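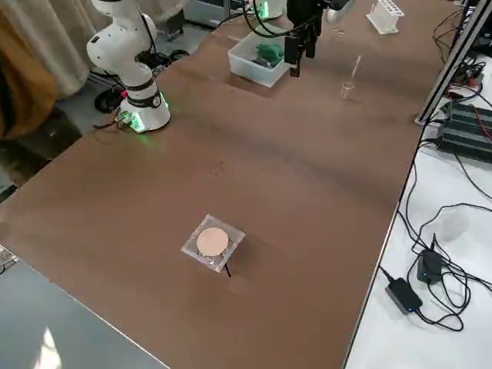

Two-arm bench at Sirnitz, glassware side.

Re: [bench-rules] Draft 2, shared tabletops and glass

On 6th February the Dista group wrote:

> We would like to get draft 2 agreed before the end of the month.
> The main change is rule 6, which now reads: "Where two arms can
> reach the same tabletop, the person in charge shall make sure that
> the area is kept tidy and that cables are suitably managed."
> We feel this covers glassware, bins and racks without going into
> detail. Status lights on the base are to be treated as enough
> warning that an arm is powered. Please reply with a yes or no.

No from me, for now.

I have read all 64 rules and I still couldn't tell you whether the bench in the picture passes. Is it tidy? There's a bin, a small beaker with a thin glass rod or pipette leaning out of it, and a rack set well back. I'd call that a fairly sparse table. But the rod sticks out past the rim on a slant, and a gripper is pointing down close by. Rule 6 has no view on that. I would want one line saying what may stand upright or lean inside the reach of an arm, and how far off the fingers must stay when they aren't picking it up.

"Suitably managed" is worse. Look at the white table on the right. Power adapters are sitting among loops of black cable, one of them near the edge of the brown top. Half this list would say fine, the other half would reach for the cable ties, and both could quote the rule. The small clear box in the middle has its own thin wire running across the working surface, and draft 2 only talks about cables "to and from the arm".

As for the lights: green at the base tells me something if I'm standing where I can see it. Does green mean powered, ready or safe to put a hand in? Our two arms at Jotura don't agree on this, and the draft doesn't say.

The Rao checklist was dull, but you could tick it. I'd sooner keep that and add the second arm to it than swap it for 1,628 words I can read any way I like.

Happy to send wording for rule 6 if anyone wants it. I won't be voting yes on "tidy".

Jotura bench group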